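Cotamdale Preprints > Robotics > Manipulation > Data collection
Reading time: 14 min

We use cookies to remember your reading preferences. By continuing you accept our cookie policy.

3. Data Collection

3.1 Task and materials

The Kaditz set was recorded to support policies that place flat parts into a shallow recess with little clearance. Tangram assembly was chosen for this purpose. The pieces differ in outline and color, several of them can be confused under rotation, and a piece that is placed a few degrees off will block the next one. Errors therefore surface early in an episode and can be labeled without force data.

Each episode begins with pieces outside a square wooden tray. The operator moves them into the tray one at a time, in any order, and may take a piece out again. Removals are kept in the data. In a pilot round we discarded every episode that contained a removal, and the policy trained on the remainder had no means of leaving a bad partial layout. Episodes were capped at 200 seconds. An operator who reached the cap stopped where they were, and the episode was stored with an incomplete flag.

Three camera streams were stored per episode: one from the head and one from each hand. The hand views are narrow and mostly filled by the table, the fingertips, and whatever lies between them.
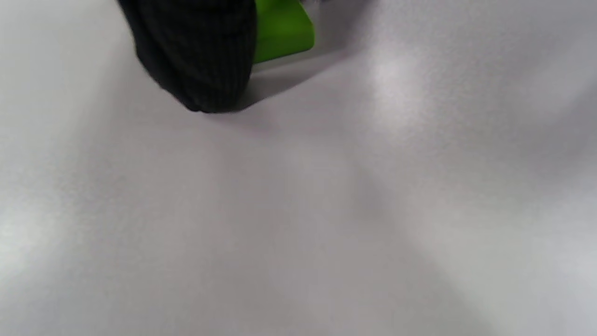

Frames of this type, in which the hand camera sees the work surface and little else, make up a large share of any approach phase. We considered dropping them. Early tests with the Stornska encoder showed that removing low-content frames shortened training but made the predicted descent less steady, so they were retained at the full rate. Only frames with a failed timestamp were removed.

3.2 Operator equipment

Operators wore a glove on each hand with a tracking controller fixed to the back. Controller poses were logged in a table-fixed coordinate system, and finger joint values were logged from the gloves. The two sources run on separate clocks. We aligned them at the start of every session with a short tapping motion, in which the operator strikes the table three times with both hands, and again at the end. A session was rejected when the two offsets differed by more than 50 milliseconds.

Glove cables were led off the table on the operator's side. Cable pull was the most common complaint during the first week of May, and slack was increased for the sessions that followed. We did not correct the earlier recordings for this. Wrist motion in them may be slightly smaller in range than in the later ones, and users who compare sessions should take the session index into account.

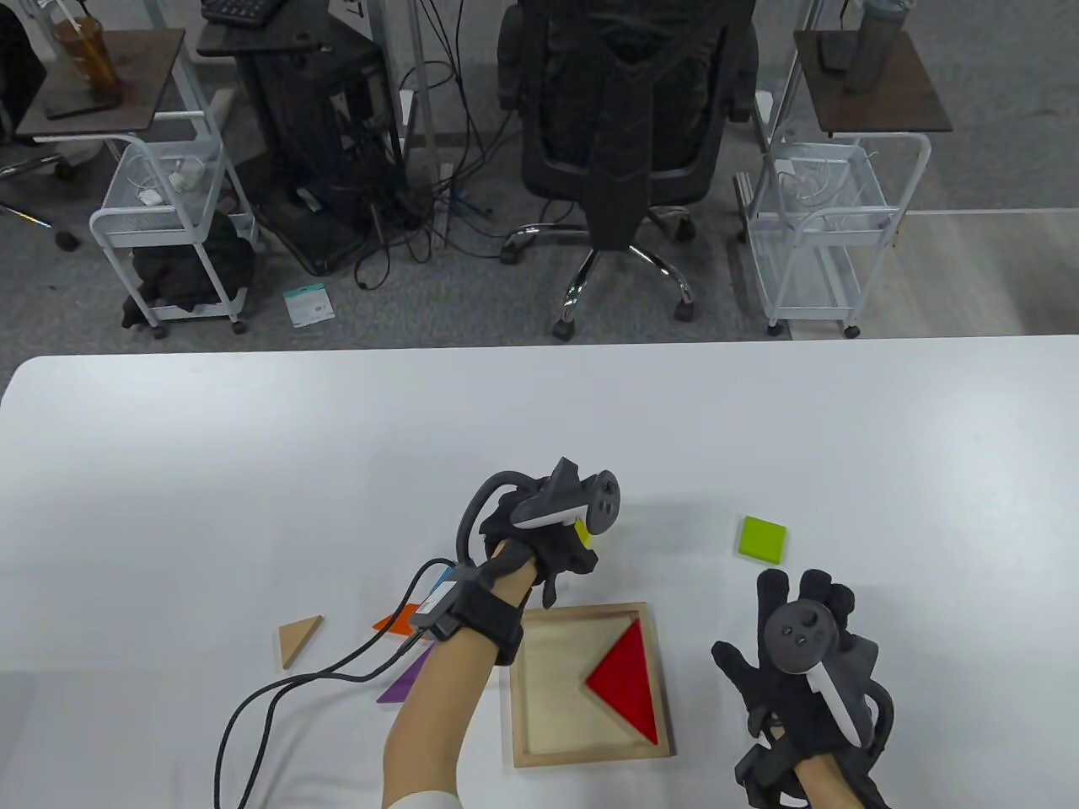 The head view carries most of the information about the layout. It covers the tray and the loose pieces, but the forearms often hide part of the supply, and a piece may remain hidden for several seconds while the operator works above it. No attempt was made to keep the background constant. Chairs, carts, and cables beyond the table were left as they stood, and background masking is not applied in the released files.

3.3 Grasp annotation

Grasps were annotated from the hand streams by two annotators working independently, under a protocol written by Fatima Ntuli. The onset of a grasp is the first frame in which both opposing fingertips are judged to be in contact with the piece. Release is the first frame in which either fingertip has visibly separated from it. A piece pushed along the table with one finger is labeled as a slide and does not count as a grasp.

Thin pieces caused most of the disagreement. When a piece is pinched by its edges, the fingertips cover much of its length and the gap to the table is small, so the moment of lift is hard to fix from a single view. Annotators were allowed to step through neighboring frames and to consult the head stream, but were told to mark the lift as uncertain if the gap could not be confirmed. Uncertain lifts are excluded from the timing results in Section 5 and included everywhere else. 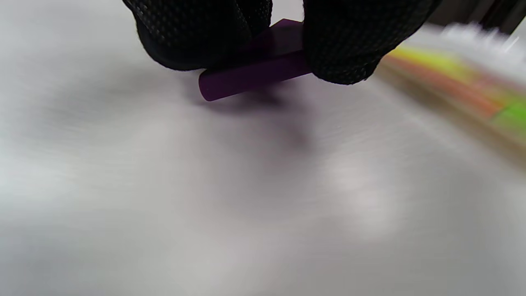
3.4 Insertion phase

Insertion starts when any part of the held piece passes inside the tray rail and ends at release. It is the shortest phase and the one with the heaviest occlusion in the hand view. The glove may cover the piece it is pressing, and pieces placed earlier can be visible only as slivers behind it.

Figure 3. Hand view of work inside the tray. The lowest fingertip touches the green square; yellow and blue triangles lie to either side.
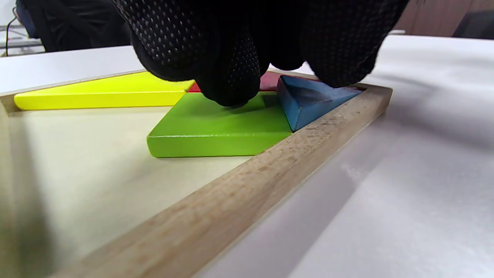 Vol. 2, p. 600

Small corrective presses were common after a piece was already inside the rail. We label these as part of the insertion if contact was not broken, and as a separate adjust event otherwise. The distinction matters for the Nkosi baseline, which predicts one event label per window and tends to merge an adjustment with the reach that follows it. Shortening the window reduced the merging but raised the number of false grasps on neighboring pieces.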